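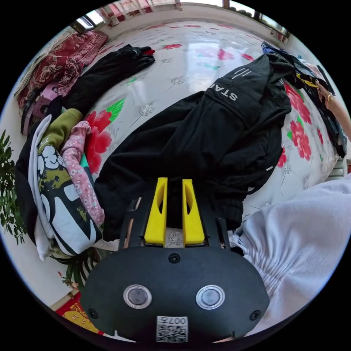 Faltet man schwarze Sportsachen vor dem Stapeln auf links oder auf rechts?

Auf rechts, sobald ein Aufdruck drauf ist, den man später im Schrank wiedererkennen möchte. Einfarbige Teile ohne Druck könnt ihr falten, wie ihr lustig seid.

Abschnitt 3: Dunkle Kleidung auf dem Bett falten

So, jetzt geht es ans Eingemachte! In Abschnitt 2 haben wir sortiert, jetzt wird gefaltet, und zwar auf dem Bett. Ich weiß, in vielen Ratgebern steht, man soll einen Tisch nehmen (harte Fläche, gerade Kanten und so weiter). Ich habe aber keinen Tisch, der groß genug ist, und ich kenne auch kaum jemanden, der so einen hat. Mein Bett ist 190 cm lang, da passt eine ganze Maschine Dunkles drauf, und ich sehe alles auf einmal.

Was ihr braucht:
Ein gemachtes Bett, Decke und Kissen runter
Ein Laken, das glatt liegt
Eine Fusselrolle oder Kleiderbürste
Platz für drei Stapel (Oberteile, Hosen, Jacken)

Hinweis zum Laken: Nehmt eins mit Muster oder wenigstens ein helles. Große Blumen sind prima! Schwarz auf Schwarz ist eine Quälerei, da sucht man jeden Ärmel zweimal. Auf einem Blumenlaken sieht man sofort, wo das Bein aufhört und wo das Bett anfängt. Frans Verstraete hat mir geschrieben, er nimmt bei rutschigen, glänzenden Laken ein Handtuch unter die Sachen. Das klappt, aber ich finde, man gewöhnt sich auch so daran, wenn man nicht zieht, sondern legt.

3.1 Vorbereiten

1. Laken an allen vier Ecken festziehen. Falten im Laken drücken sich nicht in die Kleidung durch, aber sie machen einen wahnsinnig, weil man sie ständig für Falten im Stoff hält.

2. Alle dunklen Teile aus dem Korb holen und locker auf dem Bett verteilen. Bitte noch nicht schön machen! Erst mal nur ausbreiten.

3. Mit der flachen Hand über jedes Teil gehen. Fühlt sich der Bund oder ein Bündchen noch klamm an, kommt das Stück zurück auf den Ständer. Bündchen trocknen immer zuletzt, da hat bei mir schon mancher Stapel komisch gerochen.

4. Taschen kontrollieren. Reißverschlüsse zu, Kordeln nach innen.

Achtung: Aufdrucke nicht heiß bügeln und nicht aufeinander pressen, solange die Sachen noch warm aus dem Trockner sind. Weiße Buchstaben auf schwarzem Stoff können kleben bleiben, und das kriegt man nie wieder richtig ab. Ich lasse alles 12 Minuten liegen und mache mir in der Zeit einen Kaffee.

3.2 Hosen

Hosen zuerst, die sind leicht und man hat schnell einen Erfolg.

1. Hose flach hinlegen, Bund zu euch.

2. Ein Bein auf das andere klappen. Den Schritt, dieses kleine Dreieck, das immer rausguckt, nach innen schlagen.

3. Glatt streichen, vom Bund weg zu den Füßen. Jogginghosen mit Bündchen unten werfen gern Wellen, da einmal kurz am Bündchen zupfen.

4. Beinende zum Bund hochklappen, aber eine Handbreit vor dem Bund aufhören. Dann noch einmal in der Mitte falten.

5. Fertige Hose ans hintere Ende vom Bett legen. Schräg ist völlig in Ordnung, ausgerichtet wird am Schluss.

Hinweis: Wer den Stapel lieber stehend in die Schublade stellt, faltet im letzten Schritt in Dritteln. Für Hänger gilt das alles nicht, dazu kommt Abschnitt 5.

3.3 Jacken und Oberteile mit Aufdruck

Hier wird es ein bisschen fummelig - aber nur beim ersten Mal, versprochen. Bei Trainingsjacken und Pullis mit großen Buchstaben ist die Frage immer: Wohin mit der Schrift? Ich falte so, dass man hinterher wenigstens ein Stück davon oben sieht, oft reichen zwei oder drei Buchstaben oder das kleine Logo. Dann muss ich morgens nicht den ganzen Stapel umgraben, um zu wissen, welches schwarze Teil ich in der Hand habe.

1. Teil aufs Bett legen und die zusammengeschobenen Stellen auseinanderziehen. Fangt am Bündchen an, nicht in der Mitte, sonst schiebt ihr den ganzen Wulst nur von rechts nach links.

2. Schauen, wo die Schrift liegt. Liegt sie quer zu euch, dreht das Teil und nicht euch selbst (ich bin anfangs immer ums Bett herumgelaufen, sehr sportlich, aber unnötig).

3. Vorderseite nach unten, wenn der Druck auf der Brust ist. Vorderseite nach oben, wenn er auf dem Rücken ist.

4. Die linke Seite zur Mitte, Ärmel gerade nach unten. Dann rechts genauso.

5. Saum hochschlagen, bei dicken Jacken einmal, bei dünnen zweimal.

6. Umdrehen. Jetzt müsste der Aufdruck oben liegen. Wenn nicht, wieder auf und in Schritt 3 andersherum anfangen.

Achtung: Kleine Schildchen oder reflektierende Streifen an der Naht nicht knicken! Legt die Faltkante zwei Fingerbreit daneben. Ans Blamm ist es nicht schade, aber geknickte Reflektoren werden brüchig, und bei Laufjacken wäre das wirklich ärgerlich.

Kapuzen klappe ich nach hinten und falte sie einfach mit ein. Ans Groen rollt ihre Kapuzen und steckt den Rest der Jacke hinein, das gibt so ein kompaktes Päckchen für die Reisetasche. Sieht toll aus! Im Schrank finde ich es unpraktisch, weil die Päckchen davonkullern.

3.4 Stapeln und Wegräumen

1. Die drei Stapel am Fußende nebeneinander aufbauen, das schwerste Teil jeweils nach unten.

2. Faltkante immer nach vorn, also dahin, wo später die Schranktür ist.

3. Einmal mit der Fusselrolle über die obersten Teile.

4. Den Stapel von unten mit beiden Unterarmen greifen und in einem Rutsch tragen. Bei rutschigen Stoffen lieber zweimal gehen.

Bei mir steht das Regal auf 130 cm Höhe, da kommen die Jacken hin, die Hosen eins tiefer. Wenn ihr noch das alte Modell Tasport mit den Drahtböden habt: legt Pappe unter, sonst habt ihr nach einer Woche Streifen in der untersten Hose.

Was übrig bleibt (einzelne Socken, der Gürtel von irgendwas), kommt in den Restekorb, siehe Abschnitt 4.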